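Bench notebook, Vergara room
February 18, 2023
Ball sorting, first layout on the grid cloth 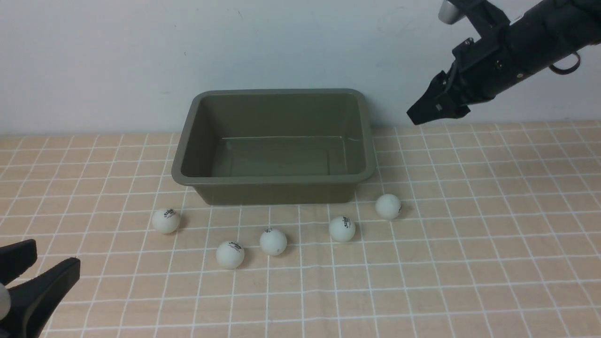 Green tray at the back against the wall, white balls out on the cloth in front.

Put the peach grid cloth down this morning and taped it under the table edge. Erhan wanted the white lines so we can write down where each ball starts. Worked well enough. Lines near the wall are harder to read from a chair, so stand up when noting positions.

Tray is the olive one from the Harnov order. The rounded rim is fine, but the flared sides mean a ball that lands on the slope rolls down to the floor of the tray and keeps going. Quyên suggests a scrap of felt in the bottom. Not done yet.

Balls are from the bag of 200 Hugo bought in December. Some have dark printing on them, some we can't find any on. Turn the printing up if you want to see whether a ball has rolled between notes. Two from the bag had dents and went in the trash.

Cloth creeps toward the wall when the tray gets pushed back. Retaped it after lunch, same spot. If it moves again, use the clamps in the Kenow drawer.

To do:
Felt for the tray
Pencil row and column letters along the front edge (ask Lautaro first, it's his cloth)
Try the layout with the tray turned the short way

Left the cloth on the table for Monday.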